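The Case for Washing Up at the Sink

Opinion
Arnulfo Urrego
28/12/2024

The period between Christmas and the new year is, for most households, the heaviest fortnight of washing up in the calendar. It is therefore a suitable time to raise a matter on which public guidance to tenants, students and new householders has fallen silent, namely the proper use of the kitchen sink.

Housing authorities and residential colleges issue detailed instructions on bins, smoke alarms and the parking of bicycles. Few offer a paragraph on dishes. It appears to be assumed that the dishwasher has settled the question, or that every adult arrives with the necessary habits already formed. Neither assumption is sound.

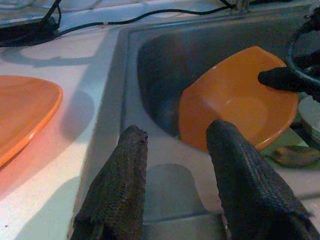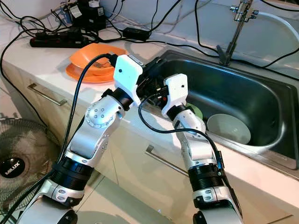

An orange bowl in the sink; and, at the same sink, a bowl and plate stacked on the white counter with a fork in the bowl.

The counter and the basin

It is my submission that a small kitchen stands or falls on the distinction between the counter and the basin. Dishes awaiting attention should have one agreed place, and that place should be known to everyone who uses the room. Where the agreed place is the counter, the basin remains available for rinsing vegetables, filling a kettle or draining a pot. Where it is the basin, the counter remains available for the preparation of food. Either arrangement is defensible. The difficulty arises in households that observe both at once, with plates divided between the two surfaces and neither fit for its purpose.

My own preference is for the counter. A bowl set on top of a plate, with the cutlery laid in the bowl, takes up little more room than the plate alone and can be lifted in one movement. The practice was taught in school canteens when I was a boy and deserves to be taught again. It does require that food be scraped away beforehand, a courtesy which is too often omitted and which accounts for a good share of the ill feeling in shared houses.

I accept that others will disagree. A colleague has argued to me that dishes on a counter attract flies in summer, and that a sink at least confines the disorder. The objection has some force in January and much less in April. It is in any case answered by washing up promptly.

On plastic

A second matter concerns the dishes themselves. Coloured plastic tableware is widely regarded as something for the caravan or the nursery, to be replaced with stoneware as soon as income permits. This prejudice should be abandoned. Plastic bowls and plates are light, they survive a fall, and they place less strain on the wrists of older residents, for whom a stack of heavy dinner plates can be a real obstacle to eating well. A bright colour is also a practical advantage, as an orange bowl is not readily overlooked at the bottom of a basin.

There are limits. Plastic holds grease more stubbornly than glazed ware and requires hotter water and a little more detergent. It scratches under a scouring pad, and a scratched bowl should be retired from use. Faceted or angular pieces, which are presently in favour, call for a brush worked along each edge. The Jotier range, which I have used at home for several years, would benefit from plainer sides. The Skalari bowls are easier to clean but do not sit well on their matching plates – a serious failing in any set intended for a small kitchen.

Neither manufacturer prints washing instructions of any substance on the packaging. A single line on temperature would suffice, and I would encourage both to supply it.

What should be asked of those who furnish kitchens

Those who let furnished accommodation also bear some responsibility. I recently reviewed the inventories of 58 furnished flats on behalf of a tenants' advisory service. Most listed a microwave, a toaster and a full set of wine glasses. Very few listed a dish rack or a washing-up brush. In several, the stretch of counter beside the sink had been given over to a coffee machine, leaving the tenant with nowhere to set down a wet plate.

The remedy is inexpensive. Every furnished kitchen should be provided with a rack and a brush, and at least one clear length of counter should be kept immediately next to the basin. Where a kitchen is being refitted, that length should be specified in the plans, with a drawer for cutlery directly beneath it or as near as the plumbing allows.

Residential colleges should go further and include the subject in the induction of new students. Ten minutes at an ordinary sink, with an ordinary load of plates, would be time well spent. Instruction of this kind was once given without embarrassment, and I can see no good reason why it should not be given again before the next intake arrives.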